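Chapter 6
Picking Things Up and Putting Them Down

Before you read any further, pick up a pencil. Now put it back and do it again, slowly, and watch your fingers. They begin to curl long before they touch the pencil, they meet on either side of it, and the squeeze comes last of all. You have done this thousands of times without giving it a thought, and it is one of the most interesting things your hand can do!

In this chapter we spend our time at the tabletop. We will look at small things and how they are held, at why some are easy to lift and others slither away, and at what a good clear surface does for the person (or the class) working on it. You will need a table, a tray and a handful of odds and ends from a drawer. A cork, a button, a dried bean, a coin and a short bit of chalk will do nicely, though you should feel free to raid the kitchen.

What you will learn
How to tell a pinch from a wrap, and when each is used
Why the place where you hold a thing matters as much as how hard you hold it
How the surface underneath can help or hinder
How to set up and record a fair lifting test

Words to look out for
pinch, wrap, grip, friction, balance point, clearance

6.1 Two ways to hold

Hold a mug by its body and your whole hand goes round it. We call this a wrap. Hold a bean between thumb and first finger and only two small patches of skin are touching it. We call this a pinch. A wrap is strong and forgiving. A pinch is fine and exact, and it lets you see what you are doing, but it punishes carelessness — squeeze a wet bean a little off centre and it shoots across the room.

Between the two there are dozens of in-between holds. Try picking up a coin from a bare table, then from a folded tea towel. On the towel your fingertip can sink down and get under the rim. On the hard table you will probably slide the coin to the edge or tip it up with a nail. The coin is the same in both cases and the surface has changed the job completely.

When the Barta school in Noltstead tried this with a box of 351 mixed buttons, Tímea Borbély's class found that the flat ones took far longer to clear from a bare table than the domed ones. Her pupils then argued happily for the rest of the lesson about whether long fingernails should be allowed. (We think they should, as long as you write it down.)

6.2 A place to work

Small things need room around them. The gap between an object and its neighbours is its clearance, and without enough of it your fingers knock one thing over while reaching for another. A pale, plain surface is a great help too. Dark beans stand out on it beautifully, and crumbs have nowhere to hide. Pale things are harder to spot, so keep a sheet of coloured paper handy.

Low walls round the table are a lovely extra. They stop anything that rolls, and a plain backdrop makes it much easier to see the moment at which an object leaves the surface. Look for that moment in every lift you study: is there a gap underneath yet, or is one end still resting?

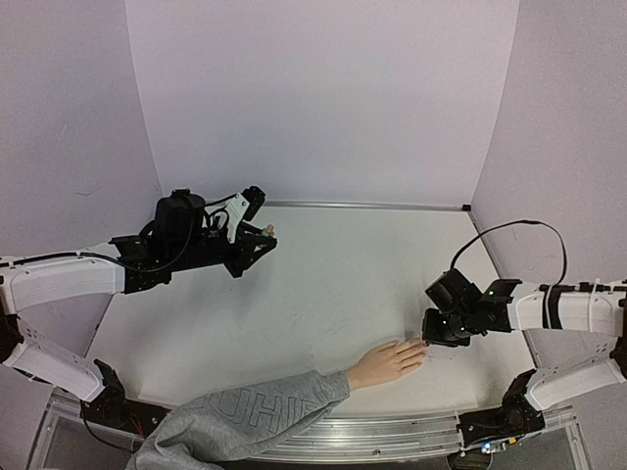
6.3 Try it: the forty-lift test

Work in pairs. One of you lifts and the other keeps the record.

1. Clear the table and wipe it dry.
2. Choose one small object and put it down in the middle.
3. Pinch it, raise it to the height of a mug, hold while your partner says "one, two", and set it down again.
4. Do this 40 times, changing your hold after every ten lifts: near one end, in the middle, near the other end, then with your eyes shut.
5. Mark every drop or slip in your table of results.

Which hold gave the fewest slips? Keep your results, as we shall use them in 6.4 to find the balance point.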